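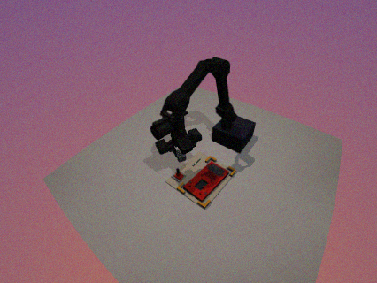 Muvisum 中的赛场场景:黑色机械臂立于深蓝色底座上,前方平放浅色板与红色面板

Willska 模拟机械臂赛(英语:Willska Simulated Arm Contest,参赛者多简称“W赛”或“那块红板子”)是由 Clellitz 工科学院的学生社团主办的机器人操作竞赛。比赛全程在模拟软件 Muvisum 中进行,参赛队提交控制程序,由程序驱动一台虚拟机械臂在规定时间内完成桌面级的操作任务。赛事章程第一条写明其宗旨为“让买不起机械臂的人也有机会把机械臂弄坏”,该条文多次有人提议修改,均未获通过。

比赛每学年举办一届,决赛通常安排在十二月,与学院的期末考试重叠。主办方在历届公告中都表示将设法错开,历届决赛也都没有错开。

目录
名称
历史
场地
比赛规则
计分
参赛队与备赛
教学用途
已知问题
争议
社团文化
参见
注释

名称

“Willska”一名的来源有两种说法。社团的官方说法是,该名取自学院旧实验楼所在的小路。另一种说法流传于高年级学生之间,认为它原本是初代服务器上的一个用户名,主人毕业后无人知道密码,计算任务又只能在这个账户下运行,于是比赛便随了它的名字。校内地图上确有一条 Willska 路,但旧版地图上没有。社团对此未作进一步说明。

中文通称“模拟机械臂赛”系参赛学生自行翻译。早期公告里也出现过“仿真机械手大会”“虚拟手臂杯”等译法,其中“杯”字引起过误会:该赛事从未颁发过奖杯,优胜队得到的是一张印有自己最差一次运行截图的证书。

历史

起源

比赛的前身是 Clellitz 工科学院机器人控制选修课的期末作业。当时课程由讲师岛田哲也(Tetsuya Shimada)主持,实验室有一台 Ekwueme 机械臂供全班轮流使用。按照排课表,每组学生一学期能分到的上机时间只够开机、回零、发现程序有误、关机。岛田在课程总结中写道,学生们“对急停按钮的掌握十分扎实”,对其余内容则未予置评。

改变出现在该机械臂返厂维修之后。维修的具体原因在学院文件中记为“与桌面的非计划接触”。由于返厂时间长于学期剩余时间,岛田将期末作业改到 Muvisum 中完成,并请当时的助教丸山健太(Kenta Maruyama)搭建了一个替代场景。丸山用一个周末完成了第一版,其中重力方向有误,机械臂能够正常工作,而所有待操作的物件都在开始运行后缓慢升空。有一组学生针对这一现象编写了专门的程序并顺利交差,这份作业至今保存在社团的资料库中,归类于“航天”。

成为竞赛

作业改为模拟形式后,学生们可以在宿舍里反复运行程序,不再需要排队。据岛田回忆,第一周收到的提交量超过此前整个学期。有学生私下将各组的完成时间做成排行榜,贴在实验室门口。榜单先后被撕下数次,每次都重新出现,且排名略有变化,变化总是对张贴者有利。社团成员最终决定把排名正规化,由服务器统一运行、统一计时。

2019年5月30日,社团发布了首份公开章程,宣布比赛面向校外学生开放。该份章程中“报名截止日期”一栏留空,因此严格来说首届比赛的报名至今仍未结束。社团每隔一段时间会收到一封引用这一漏洞的邮件,并一律回复“已收到”。

开放之后

首届公开赛共收到282份有效提交。此前社团按照校内规模准备服务器,评测队列因此一度长达数日。为安抚等待者,丸山写了一个显示排队进度的网页。该网页本身占用了相当多的计算资源,关闭之后队列明显加快,这一事实是在赛后复盘时才公布的。

此后数届的规模起伏不大。主办方曾尝试增设双臂组别,场景做好后发现两台机械臂会在大多数程序中缠在一起,评测程序判定其“姿态稳定”并给予加分。双臂组别在试运行后撤销。

场地

赛场是一个刻意从简的虚拟场景。地面为一整块平坦的灰色平面,没有墙壁,也没有屋顶,远处只有由紫色过渡到橙粉色的背景。背景配色在论坛上得到过不少赞美,被形容为“永恒的傍晚”。设计者丸山解释说,那是渲染器测试时的设置,忘了改回来。后来有人提交过一份中性灰背景的修改方案,投票中惨败。

机械臂装在一个深蓝色的方形底座上,臂身通体黑色,肘部高高拱起,前臂折回,向下伸向工作区。末端的执行器由几段朝向各异的圆柱形外壳叠在一起,初次参赛者常把它错认作模型加载失败。夹爪手指的颜色略浅于外壳,这一点在调试时颇有帮助,至少能让人看清是哪一部分穿进了桌面。

工作区是平放于地面的浅色矩形板,板上有橙黄色的直角形角件,围住一块鲜红的面板。面板上另有深灰色的矩形区域。面板以外的板面上有带黑色立柱的红色小方座,以及一根细长的绿色棒状物。参赛者对这些物件各有称呼,最通行的是把方座叫作“摇杆”,把绿色棒状物叫作“葱”。章程使用正式编号,但连章程的起草者在答疑时也说“葱”,新队员往往要到赛程过半才弄明白公告里的编号指的是什么。

场景文件中没有任何用于遮挡视线或增加气氛的陈设。有校外教师建议加入实验室背景,使画面更有真实感。社团的答复是,真实的实验室里有三分之一的桌面被外卖盒占据,建模工作量太大。

比赛规则

提交方式

各队在规定时间内上传一份控制程序。程序可以读取关节角度、末端位置以及虚拟相机的画面,输出为各关节的目标值。程序不得直接修改物件坐标。该禁令写入章程之前,有一队以极短的时间完成了全部任务,方法是令所有物件直接出现在目标位置。该队在技术报告中将此称为“高效规划”,并获得当届的写作奖。

评测由服务器执行,每份程序连续运行若干轮,每轮物件的初始位置略有扰动。扰动的幅度不予公开。参赛者普遍认为扰动“针对自己”,主办方公布过随机数种子以示清白,随后有人据此预先算好了所有位置,种子自此改为赛后公布。

任务内容

任务由易到难分为接近、抓取、移动和放置几个阶段。接近阶段只要求夹爪到达指定物件附近而不发生碰撞,原意是让所有参赛队都有分可拿。实际情况是,初赛中的多数碰撞发生在这一阶段。常见的失误包括坐标系搞反、角度与弧度混用,以及把底座当成障碍物之后拒绝移动。最后一种情形在规则上不构成违规,机械臂会在原地静立至时间结束,得零分,但“安全项”可得满分。

放置阶段对姿态有要求,物件需落在指定区域之内且保持静止。“静止”的定义几经修订。最初的版本要求速度为零,而模拟器中的物件由于数值误差会永远微微颤动,于是没有任何一队得分。现行版本规定速度低于阈值即可,阈值由丸山确定,确定的依据在文件中写作“看着差不多”。

犯规与终止

出现下列情形时该轮运行立即终止:关节超出限位;夹爪穿过地面;任何物件离开地面平面的范围。场景的地面有边缘,边缘之外空无一物,物件滑出后会持续下落。早期的评测程序没有为下落设定终点,服务器曾因此忠实地计算一根绿色棒状物的坠落过程达一整夜,留下的日志被打印出来挂在社团活动室,装订后颇有厚度。

计分

每轮满分为100分,由任务完成度、用时与平稳性合成。其中平稳性一项衡量关节运动的剧烈程度,设立的初衷是防止各队为求速度令机械臂疯狂甩动。该项设立后,各队为求平稳又普遍放慢动作,决赛直播的观看人数随之下降。一位解说员在某届直播中连续数分钟无话可说,转而介绍了自己的午饭,这段录像是该赛事播放量最高的内容。

理论上总分不可能超过满分。然而有一届的榜首成绩为108分,经查是用时奖励的公式在极短时间下溢出正常范围所致。由于章程中并未写明总分上限,仲裁认定成绩有效,并在次日的章程修订中补上了上限。该成绩因此成为一项在现行规则下无法打破的纪录,保持者每年返校时都会提起。

同分时依次比较碰撞次数、用时和技术报告的完整程度。技术报告一度采用字数作为完整程度的指标,结果收到一份全文引用模拟器用户手册的报告。现在改由评审阅读,评审人数不多,且多半曾是参赛者,对“由于时间关系未能充分测试”一类措辞具有相当的识别能力。

参赛队与备赛

参赛队由在读学生组成,可跨校、跨专业。章程对人数上限有规定,下限则没有。单人队并不罕见,其技术报告仍习惯使用“我们”。较大的队伍一般分为感知、规划与控制几个方向,另有一人负责合并代码,这个人通常在决赛前夜才确定,且多半不在场。

备赛周期因队而异。按社团发布的备赛指南,合理的流程是先阅读章程,再运行示例程序,确认结果后逐步修改。论坛上的提问记录显示,实际流程多为先修改示例程序,发现不能运行,再提问,在回复中得到章程的链接。指南的作者因此在首页用大号字写明“请先阅读章程”,其下附有链接,链接有一段时间是失效的。

示例程序本身也值得一提。它能让机械臂从初始姿态移到红色面板上方,停住,然后退出。每届都有若干队伍提交未经修改的示例程序,名次一般居中。社团将这一名次线称为“示例线”,能否越过示例线是衡量新队伍的非正式标准。有资深队伍连续两届落在示例线以下,后来将队名改成了“示例线以下”。

备赛中使用的方法大体可分为两类。一类依据机械臂的运动学模型编写明确的动作序列,优点是出错时知道错在哪里,缺点是总会出错。另一类以学习方法训练控制策略,优点是有时表现惊人,缺点是连训练它的人也惊讶。两派在论坛上的争论由来已久,每年以决赛结果宣告一方获胜,来年重新开始。

教学用途

Clellitz 工科学院在机器人控制课程中继续使用该场景,作为课程作业的基础。岛田在讲义中把它列为第2章的内容,位于数学预备知识之后。他认为学生在看到机械臂动起来之前对矩阵缺乏兴趣,在看到机械臂动错之后则兴趣陡增。讲义里收录了学生提交的典型错误,征得作者同意后匿名刊出,不过由于变量命名风格过于鲜明,作者的身份在班上往往是公开的。

场景文件可以自由下载,一些校外社团将其用作入门练习。与实体设备相比,模拟场景的好处是摔不坏、不占地方,并且可以暂停。其不足之处也常被提及:学生在模拟中养成了不看急停按钮的习惯,转到实体设备上时需要重新学习敬畏。学院那台 Ekwueme 机械臂修复归来后,第一位上机的学生刚在模拟赛中获得名次,他的操作被设备日志记录为“与桌面的非计划接触”。

此后课程规定,凡从模拟转往实体设备者,须先以慢速模式运行全部程序,由他人在旁看守。看守者的职责在规定中写得很细,其中包括“不得低头看手机”。

已知问题

接触模型

模拟器对夹爪与物件之间接触的处理较为粗略。物件被夹得过紧时,会以极高的速度弹出,方向不定。参赛者称之为“发射”。多数队伍通过限制夹持力加以避免,少数队伍则研究过如何利用,希望把物件直接弹射到目标区域。后者从未在正式比赛中成功,但每届都有人在技术报告的“未来工作”一节提到它。

阴影

赛场中的机械臂会在地面投下柔和的灰色阴影。依赖相机画面的程序容易把阴影误判为物体,由此产生过夹爪反复抓取自身影子的运行记录。社团讨论过取消阴影,反对者认为现实世界也有影子,参赛者应当学会与之共处。双方各自引用了哲学著作,会议超时,阴影保留。

版本差异

Muvisum 不同版本之间的物理计算结果略有出入,在本地能够完成的任务提交后未必能够完成。章程对此的规定是以服务器结果为准。参赛者对此的总结是一句口号:“在我电脑上可以。”这句口号曾印在社团的纪念衫上,因印刷厂使用了另一种字体文件,部分衣服上的最后一个字显示为方框。社团认为效果更好,没有要求重印。

争议

评测公正性

曾有参赛队质疑主办院校的队伍享有优势,理由是场景由该校人员编写。社团公开了历届成绩,显示主办院校的队伍从未进入前列,质疑随即平息。主办院校的队伍对这种澄清方式表示不满。

“礼貌机械臂”事件

某届决赛中,一支队伍的机械臂在开始任务前先向相机方向轻点了一下末端,状似鞠躬。该动作耗时很短,观众反响热烈,论坛上出现了关于机器人礼仪的长篇讨论。赛后队员承认,那是关节初始化时的一处错误,他们直到看直播时才知道。次年有多支队伍加入了刻意编写的鞠躬动作,其中不止一支在鞠躬时撞上了板面。

评审为此考虑过增设礼仪分,岛田表示反对,他的书面意见全文为“不要”。

章程的长度

由于每次出现漏洞都以增补条文的方式处理,章程的篇幅逐年增长。批评者认为其已不适合初学者阅读。社团随后推出了精简版,精简版附有与完整版的差异说明,两者相加长于原文。目前参赛者实际参考的是论坛上一篇由校外学生整理的问答,其中数处与章程不符,主办方在裁决时偶尔也会引用它。

社团文化

社团活动室位于旧实验楼内,墙上除前述坠落日志外,还挂有历届最差运行截图。被选入墙面视为荣誉,标准由在任成员口头传承,大致要求是“让人看一眼就知道发生了什么,但看多久都不明白为什么”。

新成员入社时需要在不查阅文档的情况下,仅用示例程序中的函数让机械臂指向自己所报的方位。由于模拟场景里没有东南西北,任何答案都可以辩护,也都可以反驳。这项活动主要用来考察申请人的辩护能力,据称与日后撰写技术报告的水平高度相关。

决赛当晚,落选队伍有在论坛发布“葱帖”的传统,即以绿色棒状物的口吻讲述自己当天的遭遇。体裁不限,已有书信、遗嘱、租房投诉和一篇结构完整的实验报告。丸山离任助教后仍每年投稿,文风易于辨认,其作品中的主角总在傍晚的天色里等待一只迟迟不落下来的手。

参见

机器人操作
物理模拟
正运动学与逆运动学
Muvisum
Clellitz 工科学院学生社团列表

注释

一、章程历次版本保存于社团资料库,首份公开章程的扫描件缺末页。社团称末页为空白。
二、“葱”的称呼始见于论坛早期帖文,发帖者现已注销。另有少数参赛者坚持称其为“芹菜”,未被广泛接受。
三、双臂组别的场景文件未随正式版本发布,索取者可向社团写信,回信周期视考试安排而定。
四、“非计划接触”为学院设备科的标准用语,同一份表格中还有“计划接触”一栏,目前没有填写记录。

分类:机器人竞赛 | 学生竞赛 | 计算机模拟 | 需要补充来源的条目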